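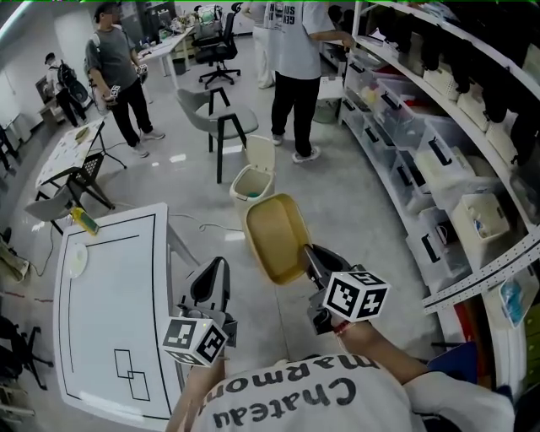 Noemi Villanueva told me I was wrong to save the dye house for last, and she wrote as much under my post on the Gallagher mill: go there first, she said, before your feet give out and while the vats are still steaming. So when the Kultton woolen works opened its doors to the public in August, I took her advice and marched straight past the gift shop, past the nice people with the coffee urn, and out across the yard to the low brick building at the back.

Filed under: Days Out, Mills & Makers

She was right, of course! They were pulling a batch of deep blue yarn when I came in, and the smell (wet sheep, a bit of vinegar, something like a school kitchen) was so strong that the couple in front of me turned around and went back outside. I stayed nearly an hour. Our guide, Aldana Urrutia, has worked the vats long enough to judge a shade by holding a strand up to the window, and she let us try it with four skeins that looked identical to me. Two of them were a different lot. I got it wrong, and so did everybody else in the group, which made me feel better.

From there you walk through to carding and spinning. The big spinning frame runs 300 spindles, and when it starts up you feel it in your teeth. Take the ear plugs from the basket by the door. Upstairs it is quieter, with the menders sitting under the north windows looking over blankets for pulled threads, and I could have watched them all afternoon. One showed me a repair she had just finished and I could not find it, even with her finger pointing right at it.

The mill buys its fleece mostly from farms out toward Kukness and Sodness, and the wool store was full to the rafters, 2,000 pounds delivered that same week. You are allowed to put your hands in an open bale. Do it, your skin will be soft until supper.

Parking is in the field behind the chapel and it gets muddy, so bring proper shoes. The last tour leaves at 2, and the soup runs out well before that.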